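Zistero: post-harvest handling records for canola and malting barley seed
March, maintained by the Zistero data group

Zistero is a tabular data set of seed treatment and storage records. It covers 187 seed lots, each followed from bin intake to bagging. Lots were drawn from two growing programs, Stulau and Promside. Colour, moisture, germination and treatment coverage are recorded per lot.

Contents

lots.csv has one row per lot, keyed on lot_id. readings.csv holds the repeated measurements. treatments.csv lists product class, application rate and applicator type. Product names have been replaced with class codes at the request of both programs.

Germination counts use 400 seeds per lot, reported as a percentage of normal seedlings. Moisture is given on a wet basis. Bin temperatures are in degrees Celsius and were logged at 10 minute intervals, then averaged to the hour. The raw logs are not distributed.
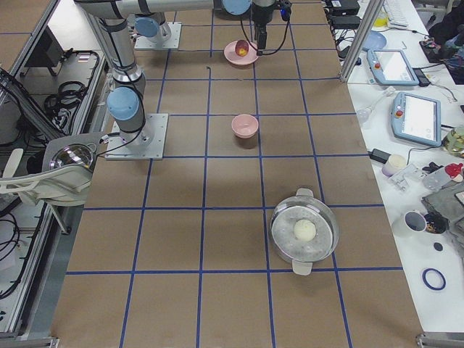 Figure 1. Work table with kraft paper and blue tape grid, two arms mounted.

Known issues

Five Promside lots have no intake moisture value. These are coded NA and should not be read as zero. Treatment coverage was scored by eye on a scale of 1 to 5, and scores from the two programs have not been cross-calibrated. Comparing coverage between programs is not recommended.

The Maruyama split, used in earlier releases, has been withdrawn. It placed readings from the same lot in both the training and test files. Use split_v2.csv, which is grouped by lot_id.

Licence and use

Free for research and teaching. The data do not support label claims or variety registration. Report errors through the issue tracker and include the lot_id and file name.

Contact: Zistero data group | © Zistero | Back to top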